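### 3.2 Timetables as evidence, and their habit of lying

The Gorndale branch closed to passengers in December, in a year on which the surviving sources cannot agree. We begin with that fact because it sets the tone for what follows. A railway that ran for decades on printed timetables, signed logs and stamped tickets managed to mislay the date of its own last train.

Our main source is the set of guards' journals kept at Drisov shed. Each journal records the departure time, arrival time, engine and load of every working over the 45 miles between Drisov and Haniritz. The guards were required to note any delay above two minutes. They were also required to explain it, and a guard who explained too many delays could expect a conversation with the superintendent. The journals therefore describe one of the most punctual railways ever built across a swamp.

Setiawan was the first of us to doubt them. He noticed that the morning mail, allowed nine minutes for the climb out of Haniritz, took nine minutes in fog, in snow, and on the day a cattle wagon came off the road at the summit. Engine crews told a different story. The fuel sheets, filled in by people with no interest in the clock, show coal use on that climb swinging widely from one week to the next, and heavy coal use on a short bank usually means a long time spent on it.

We therefore treat the guards' times as claims and the fuel sheets as a check on them. The method is plain enough. Where the two sources agree, we keep the journal time. Where the coal figure is too high for the stated time and load, we flag the run and look for a third source, such as a signal box register or a complaint from a passenger. Complaints proved very useful. People who miss a connection write down the time with great care.

Of the 3000 runs in the sample, the most famous is also the most awkward. This is the Oosthuizen run, named for the driver, who is said to have brought six coaches down from the summit to Gorndale Junction faster than any train on the line before or since. There is a plaque. There is also a song, in which the number of coaches rises by one every verse.

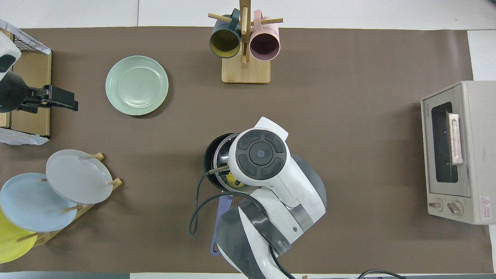 The trouble is that the run has two guards' entries, in different hands, and they differ on the engine. One gives the shed's newest express engine, which would make the feat likely. The other gives an elderly goods engine, which would make it close to a miracle and has naturally become the version on the plaque. The signal box register at the junction might have settled the matter, but the page has been neatly removed with a blade. Rattanakul, who went through the binding stitch by stitch, is confident only that whoever did it owned a good knife.

Coal figures help a little. The sheet for that day shows both engines in steam, and the express engine drew a good deal more than its booked turn would explain. The goods engine drew an amount consistent with shunting the yard and then standing quietly until supper. We do not regard this as proof. Sheds moved coal between engines when it suited them, and the foreman's arithmetic was a thing of moods. It does, however, put the burden on the goods engine's supporters, who have so far offered us the song.

A second problem is where the clocks were. The summit had a proper station clock, checked by telegraph each morning. The junction had a clock in the refreshment room, visible from the platform if the door was open, and it was kept fast so that customers would finish their tea. Guards knew this. Some corrected for it and some did not, and at least one seems to have corrected in the wrong direction for most of his working life -- his trains regularly reach the junction before they could have cleared the tunnel.

**Figure 4.** Uncertainty in journal times by section of line. The widest band covers the descent to Gorndale Junction, where the refreshment room clock enters the record.

For the descent, then, we report a range and decline to name a record. We accept that this will disappoint readers in Gorndale, where one of us was told, over a perfectly good lunch, that the matter had been closed for years. The climb is in better shape. There the fuel sheets and the register at Haniritz agree often enough to support the estimates used in Section 4, with the flagged runs left out and listed separately in the appendix.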